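Does a coffee robot ever need a rest?

People who sell robots like to say they never get tired. Be careful with that. An arm doesn't yawn, but it wears out, gets dirty and drifts away from where it should be. Take the Bevska arm, whose job is to spoon coffee beans into a mug.

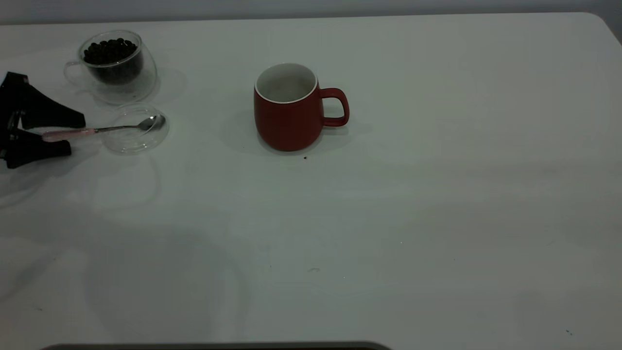
What does the arm do if someone moves the mug?
It depends on the set-up. A simple arm goes to the old spot and drops the beans there. One with a camera may find the mug again, if its lens is clean.

So before work, a person has to show the arm where things are. At Planditz, where the arm is looked after, this takes 30 minutes. The advert said 2. The spoon matters too — a handle gripped a little crooked means a bowl that tips.
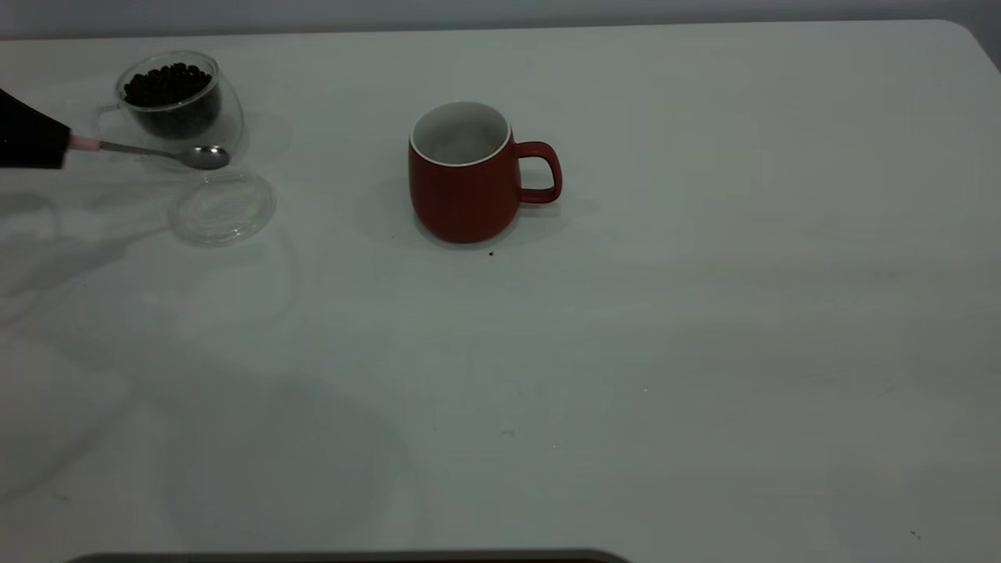
Then comes cleaning. Coffee beans are oily, and oil on the fingers makes a spoon slip. Someone wipes them with a soft cloth while the power is off. Never do this job on a robot that is switched on, even if it looks fast asleep.

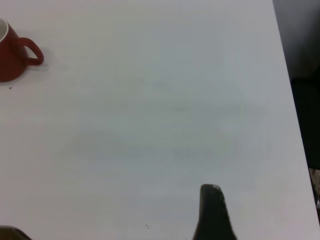 The fingers get a proper check after 1000 scoops. Are the screws tight? Do both sides close together? If not, a new part is ordered and the arm waits. A person with a spoon could carry on.

Is it clever? In some ways. But when you next hear that a machine works all by itself, ask who cleans it.

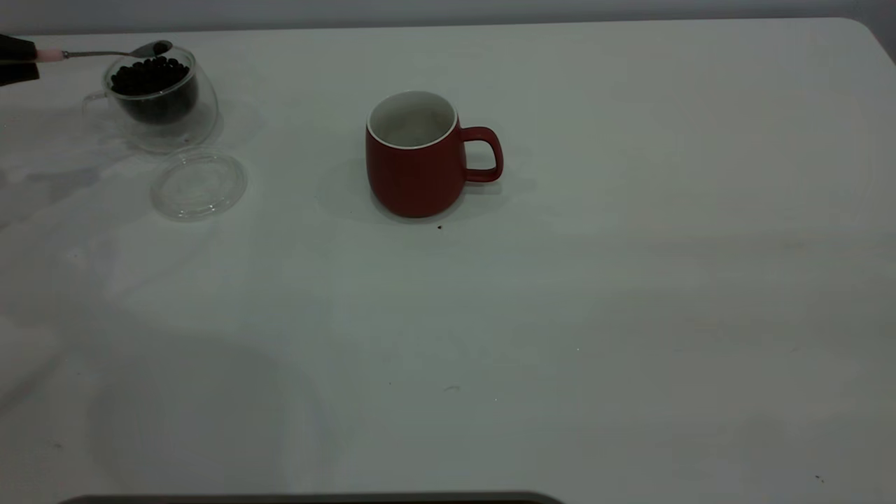 The spoon over the glass cup of beans, with the red mug further along the table.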